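### 4. Sorting the spares before you begin

1. Empty the Prundeck parts box on to a table. Count the shelf pegs. There should be 18, and there may even be.
2. Put pegs and screws in separate tubs - they look alike until you need one. 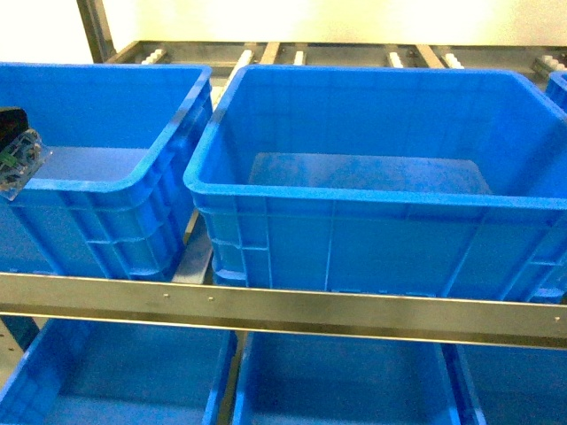
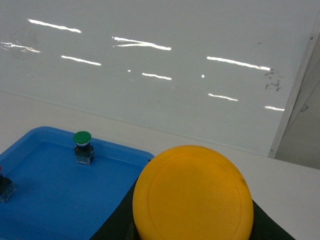
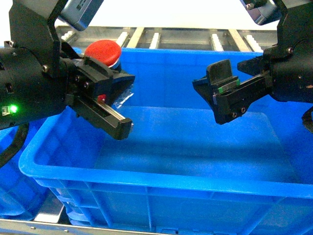 3. Write the part number on each tub. "Misc" is not a part number.

**Note:** Missing pegs can be had from Hikeson. Ask for Janka Kollár and allow 2 weeks.

**Caution:** Don't swap in longer screws. They fit beautifully, right through the far side.

4. Keep this manual. Section 5 refers back to it twice.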